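Pick log, bin cell, Saturday in June

In around 9, coffee first, then the usual warmup moves. The plan for today was one thing only: get 80 good pick attempts into the Kevell set with the new object mix, and stop messing with the settings halfway through like I did last time (yes, I know, I read my own notes).

Quick recap for anyone picking this up cold. The grasp model we have now does fine on boxy stuff and anything round and firm. It falls over on fluffy things and on anything lying up against something else. The old Ekeck set is almost all single objects in the middle of the bin, so no wonder. What we want is clutter, but mild clutter - things touching, things leaning, not a full heap yet. Heap comes later, when the mild stuff stops embarrassing us.

Morning block. Ran 30 attempts before lunch with me picking the target and the arm picking the pose. Logged each one as hold, slip, miss or wrong object. I added "wrong object" as its own label because we used to file those under hold, and that was a bad idea! If you ask for the block and get the thing next to it, the gripper numbers look great and the model learns garbage. I went back through the Ekeck labels over lunch to see how many of those we had. Enough that I'd like to relabel before we mix the two sets together. It's boring work but it isn't hard, so if you have a slow afternoon, please take a chunk and mark your name in the sheet.

Something I keep forgetting: reshuffle by hand after EVERY attempt, even a miss. If you don't, you get five near-identical starts in a row and the count looks bigger than it is. I tried the Heiskanen shuffle script for a bit (the one that drags the fingers through the bin) and it's fun to watch but it pushes everything to the walls, and then half the grasps aren't reachable. Back to hands. Stop the arm, step in, toss, step out, release. It's slow, I don't care.

Also fixed the depth thing, or at least I think I did. The far wall has that worn patch and the height map was putting little ghost bumps along it, so the planner would now and then pick a grasp on nothing at all. I bumped the wall margin up by 4 mm and the ghosts went away for the rest of the day. It does mean we lose a few real grasps close to the wall. If somebody has a nicer fix I'm all ears.

Lunch was late. Moved the data over, checked that the files opened, found two with no force trace and threw those out.

Afternoon block, same mix, but now with the target picked at random by Flaltulent so I couldn't play favorites. I was a bit shocked at how much I'd been doing that! In the morning I hardly ever asked for the duck.

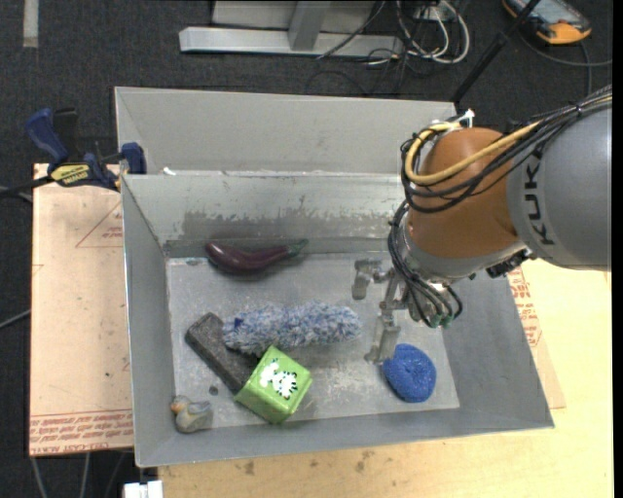 Bin Picking Group | Robot Learning Lab | Shared Notebook

This is pretty much the kind of start I want more of: fuzzy duster with one end partly over the dark block, green cube tucked right in below it, and the eggplant off by the far wall with plenty of room. Easy and nasty targets in the same bin. The blue sponge is out in the open too, so there's always a gimme for the model to fall back on.

The duster is still the problem child. The fingers close on fluff, the force reading says there's something there, and up it goes or it doesn't, and from the trace alone I can't tell you which. I've started waiting a full second after the lift before labeling. I'd like that to be the rule for everybody, so the labels match between people.

Total for the day was 60 usable, not 80. Shuffling ate the rest.

To do:
- relabel Ekeck, wrong object pass
- write down the one second rule in the Kevell readme
- find a second soft thing that isn't the duster, maybe a sock
- ask about wall margin before we freeze the config
- new batch name, "kevell_mild_b", please don't reuse the old one

Arm parked, cell off, data copied to both drives. I left the mix in the bin for whoever's on next.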